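Robot demonstration teaching

Demonstration teaching, also called learning from demonstration, programming by demonstration or imitation learning, is a group of methods in which a person shows a robot how to do a task and the robot, or software that will later control it, builds a way of acting from the record. The person may move the robot's own arm, drive it from a distance, or carry out the task with a separate hand-held tool. Supporters present it as an alternative to writing motion programs line by line. Critics accept that it has uses but dispute how much work it saves and how well the results hold up outside the room where they were collected.

Background

The idea is older than the current interest in it. Paint-spraying robots were led through their paths by hand, and the recorded joint positions were played back for each new part. Playback of this kind involved no learning. If the part was shifted, the robot sprayed where the part used to be. Later work tried to fit a general rule to several recordings, so that small changes in position could be absorbed. Recent systems usually train a neural network on camera images paired with recorded motion.

The word "teaching" is used loosely for all of these. A reader comparing claims should check which is meant, as a replayed path and a trained controller fail in different ways.

Methods

Hand guiding. The operator takes hold of the arm and moves it through the task while the motors give way. The recorded motion is one the arm can certainly make, which removes one source of error. The operator's body is often in view of the cameras, however, and heavy arms are tiring to push. Fine work with two arms is awkward for one person.

Remote control. The operator stands apart and drives the robot with a joystick, a tracked controller or a smaller copy of the arm. The cameras see only the robot. Operators tend to be slow at first, and most setups give little or no sense of touch. Recordings made this way are often full of pauses and corrections, and a model trained on them may learn the pauses too.

Hand-held grippers. The operator carries a gripper fitted with a camera and does the task directly, with no robot present. The motion of the tool is worked out afterward from the video or from outside tracking. These tools are cheap next to a robot arm and can be carried from room to room. Their fingers are often of the same pattern as those on the robot, so that the camera sees a similar view in both cases.
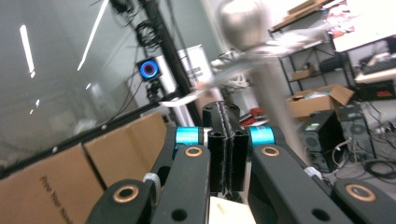 The last point carries a good deal of weight in arguments for hand-held collection, and it is only partly earned. A matching view does not give a matching body. A human wrist can turn and reach in ways that a particular arm cannot, and a person will lean or step to one side without noticing. Some recordings therefore describe motions the robot has no means of copying. They can be filtered out, but the share thrown away is not always reported.

Quick movement is a second difficulty. When the tool is swung, nearby objects smear in the video, and software that estimates position from the images may lose its place. Large glass surfaces cause similar trouble, as reflections shift with the viewer and can be mistaken for fixed features. Collectors are commonly told to move smoothly and to begin each take from a known spot. Such instructions help, though they also make the recordings less like ordinary human work, which was supposed to be the attraction.

Amount of data

Figures quoted for the number of demonstrations a task needs are hard to compare. A simple pick-and-place task may be described as learned from 30 recordings, but that number usually leaves out practice takes, rejected takes and any earlier data the model was trained on. It also says little about range. Thirty recordings with the same cup on the same table cover less ground than the count suggests.

The Bekden trials are often cited on this point. In them, one group of operators made 300 recordings of a drawer-opening task in a single room, and a second group made the same number spread over 16 rooms. Controllers trained on the second set did better in rooms that neither group had used. The finding has been widely accepted, but the trials had only 2 models of drawer between them, and the authors did not test handles of a different shape. Later writers have stretched the result into a general rule that variety matters more than volume, which the trials were too small to show.

Skill of the demonstrator

Early accounts held that anyone could teach a robot this way. In practice, recordings differ a great deal from one person to the next. The engineer Liesl Hämmerli, reviewing sessions at the Gullham workshop, found that takes from new operators were thrown out almost twice as often as those from people with a week of practice. She argued that demonstration had moved the skill from the keyboard to the hand and had left the total amount of it much the same. Her review covered one workshop and one type of tool.

Mixing demonstrators has its own cost. If one person approaches a mug from the left and another from the right, a poorly chosen method may average the two and drive the gripper straight into the mug. Newer methods handle this better by keeping the separate ways of doing the task apart.

Evaluation

Success rates are usually given by the group that built the system, in its own room, with objects it selected. What counts as success varies. The Parnalon protocol asks for a fixed list of starting positions, a time limit and a full count of human rescues. It has been taken up unevenly. Alemayehu's objection, that a fixed list soon becomes something to train for, has not been answered.

Promotional video is weak evidence. A single good run shows that the task is possible for the machine, and says nothing about the runs before or after it. Playback speed should be checked as well.

See also

Industrial robot programming
Motion capture
Remote manipulation
Robot end effector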